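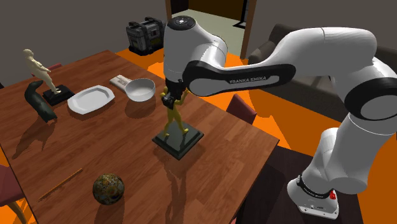 Kirnedik tabletop set: notes on the false grasp fault

This folder holds the simulated tabletop episodes of the Kirnedik set, with one Franka arm at a dining table. Please read these notes before you train on it. A part of the September export has wrong labels, and the error is easy to miss if you only look at the summary file.

What went wrong

The success flag was written from the finger width alone. If the fingers stopped before they were fully closed, the episode was marked as "grasped". For a simple shape like the bowl this works well. For the yellow statuette with the raised arms it does not. The fingers can close on the arms of the figure, stop at a believable width, and then lose the object when the lift begins. The flag was already saved by then and was never checked again.

In the first export, 149 episodes have the statuette as target. I replayed all of them and found 25 where the flag says success but the statuette did not leave the table. In 6 of these it fell over and pushed another object, so the final positions are also wrong.

Cause

There were two mistakes together. The Ralen controller reports "closed" one step before the contact forces are stable. And the collision mesh of the statuette, converted with the Hrynyshyn script, was a convex hull, so the space between the raised arms was filled. The gripper was holding on a surface that you do not see in the render.

What is changed in version 2

– The flag is now written after the lift, from the height of the object.
– The statuette has a new collision mesh made of several parts.
– The old flag is kept under the name grasp_flag_v1, for people who need to compare.
– The wrong episodes are not deleted. They are listed in bad_grasp.txt.

Not fixed

The thin stick on the table still sometimes goes into the wood by a small amount after reset. I did not find the reason. The stick is never a target, but if you use contact data you will see noise from it.

Images were not rendered again, they are the same in both versions.

If you loaded the set through Catby, clear the local cache first – it keeps the old labels and gives no warning.

Maintainer: Zakhar Hordiienko. Please send the episode number and the seed with any report.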